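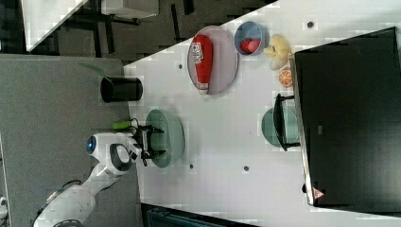 Chapter 6
Can It Do the Dishes Yet?

Ask a room full of people what they want from a robot and you will hear the same wish over and over: something to tidy the kitchen. It's a wonderful wish, and a much harder one than it sounds. Factories have had robot arms for decades. They weld car bodies and stack cartons day and night, and they do it beautifully -- as long as every part turns up in the same spot, facing the same way. A kitchen bench never plays along. The mug that was by the sink at breakfast is behind the toaster by noon.

In this chapter we look at what happens when an arm meets ordinary tableware. By the end you should be able to explain why a bowl is easier to find than to lift, estimate how long a simple clear-up would take, and argue your own case on whether chore robots are ready. (My answer is "some of them, some of the time", and I hope you'll quarrel with it.) 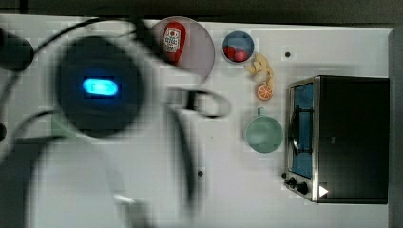
Figure 6.1 An arm in motion over a table set with a mug, a plate and a toaster oven.

Think about what you do when you pick up a mug. You glance, you reach, and somewhere along the way your fingers take on the right shape without being told. You start to squeeze, feel a slight slip, and squeeze a little more. All of it is over in a second or two. For a machine, each of those steps is a separate problem, and a mistake in the first one spoils all the rest.

Now try it yourself with two fingers held stiff, like a pair of tongs. Mugs are fine, especially by the handle. Flat plates are maddening! You need to get under the rim or tip the plate up, and both moves take a surprising amount of planning.

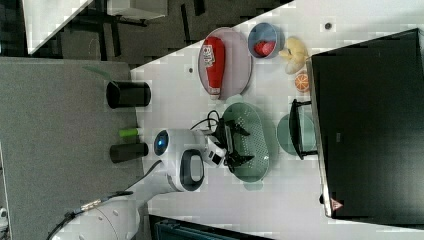

6.1 REACHING AND GRASPING

A grasp is any hold that keeps an object from moving in ways you don't want. With two fingers, the simplest kind is the pinch: one finger on each side, pressing toward the middle. A colander or a bowl can be pinched at the rim, with one finger inside and one outside. The wall is thin, so the gripper barely has to open, but the weight hangs well away from the fingers and the whole thing may swing.

Suppose our imaginary household robot, the Hirano, is given 2,000 practice tries at this one rim pinch. Would it then manage a soup bowl it had never met? Write down your guess now. We'll come back to it in Section 6.3, where the idea of generalizing -- my favourite in the whole book -- finally gets its due.
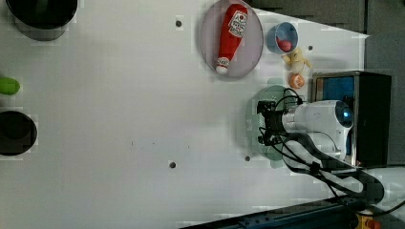

Brandameo Schools Press, Applied Technology Team

Before you read on, gather 3 things from your own kitchen, of any shape or colour, and set them on a tray. For each one, sketch the places where two stiff fingers could get a steady hold. Then turn the object on its side and sketch again.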